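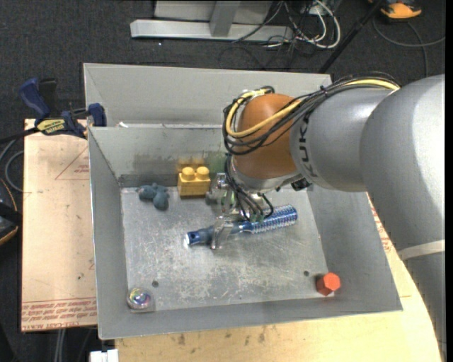

Slide 1: Blue round hairbrush in a gray metal bin.

(Leave this one up while people are finding seats. Start once the doors are closed.)

Good morning, everybody, and thank you for coming in so early. I know the coffee is at the other end of the building, so if you need to slip out for a second cup, please do, and I won't take it personally.

I want to spend our time together on the hairbrush. I've worked in returns and sorting at Lindis for a good long while now, first on the floor and later in the little office beside it, and if you had told me when I started that I'd one day stand up at Cloltuncombe and talk for 20 minutes about brushes, I would have laughed and gone back to my tape gun. But they've been on my mind, and I think they have something to say to anybody who stores, sorts or ships household things.

(Pause. Hold up my own brush from the bag.)

Take a look at the shape of a round brush. There's a long handle, and then there's a cylinder with bristles going all the way around. A flat paddle brush has a front and a back, so you can say "put it face up" and everyone knows what you mean. A round one has no face. You set it down and it settles on its bristles at one end and whatever the handle decides to do at the other. The one on the slide is lying at a slant across the bin floor, with one end higher than the other, and I'd say most of the round brushes I've handled in my life have come to rest more or less like that.

Now, the bristles. Ours come in nylon, boar, and a mix of the two, and they catch on everything. They catch on knit gloves and on mesh bags. They catch on each other most of all, and two round brushes dropped in the same tote will lock together like burrs on a sock. When we took over the Soselton catalog we inherited 174 styles of brush and comb, and the first October was a real education for us. We'd pull one brush out of a tote and get three, plus somebody's shower cap.

(If people laugh, let them. If not, move along.)

So what did we change? First, the bins. We went from deep totes to open metal ones with sloping sides, so a small thing has a way of sliding toward the middle. I love a metal bin. Yes, it gets scratched — you can see the floor of this one has had plenty of wear, all those whitish streaks — but scratches don't bother a hairbrush and they shouldn't bother you. What you do want to watch for is litter. Scraps love a ledge. There's a little white one at the back left on the slide, and if you walk your own floor this afternoon I'd bet you'll find a few of its cousins. We added a quick wipe of the ledges at the end of every shift and it has stuck, mostly.

Second, we quit mixing. Round brushes go in by themselves, and paddles and combs have their own place. This cost us shelf space, and I had to go and ask for it, which was not my favorite conversation of the year.

Third, the handle rule. Always pick up by the handle and always pack with the handle toward the open flap. It's a small thing, but the customer's hand meets the handle first when the box is opened, and the bristles don't get mashed against the cardboard on the way there. We tried it on a run of 800 orders before we rolled it out to everyone, and the packers were the ones who asked to keep it.

(Next part can be cut if we're running behind.)

A word about color, too. Dark handles disappear in a dim aisle. Blue on dull gray metal shows up nicely, and so does pink, but a black handle at the bottom of a black tote might as well be on the moon. We relined one shelf run in a pale color using leftover sheets from Ahuja, and I wish we'd done it years ago. Cheap, quick, and easier on tired eyes.

We logged 659 brushes through the new setup in the first stretch, and I have the sheet with me if anyone likes that sort of thing. Come find me at the break. I also brought a few sample liners and some bin labels you're welcome to take home.

(Questions. Repeat each one into the mic. Remember to put the brush back in the bag.)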